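Joncombe Technical College
Project report: Skin texture and perceived age in rendered forearms
Afiq Ngui and Hakim Tarigan
14/07/2026

1. Background

Viewers judge age from faces, but hands and forearms also carry information. Veins become more prominent as the fat under the skin thins, and fine creases spread over a larger area. The aim of this project was to test whether surface detail changes the age that viewers assign to a forearm when the outline of the limb stays the same.

2. Materials

Three texture sets were prepared. The Stekel set is smooth, with low contrast between veins and skin. The Nuner set adds creases only. The Cruickshank set adds creases and veins together.

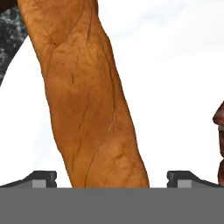
Vein contrast was the hardest setting to control. At low values the veins vanished on an ordinary classroom monitor, and at high values they looked painted on. Darker branching lines that spread over nearly the whole length of the limb, as on the forearm in the render, give a strong reading of raised veins even when the outline is unchanged. Creases had a weaker effect at normal viewing distance. Lighting was therefore fixed before any texture was adjusted.

3. Method

The 27 participants were students and staff. Each person viewed all three texture sets in random order and typed an age estimate in years. No time limit was set, but participants could not return to an earlier item.
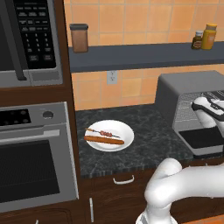 Each set was shown on its own page with a plain background. Monitor brightness was fixed at 80 percent, and blinds were closed during every session. A pilot run in May had used uncontrolled room light, and its results were discarded.

4. Results

The median estimate for the Cruickshank set was 45 years, the highest of the three. The Nuner and Stekel medians differed by 2 years, which we do not treat as meaningful with a sample of this size. 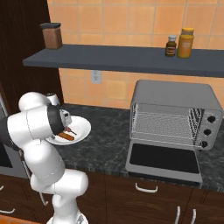 Estimates for the Cruickshank set were also the most widely spread. Several participants wrote that they could not tell age from physical training, as both can make veins stand out. The answer form had no field for this, and the comments were entered by hand.

5. Limitations

Only one skin tone and one limb outline were tested. Participant age was not recorded, so any link between a viewer's own age and the estimate given could not be checked.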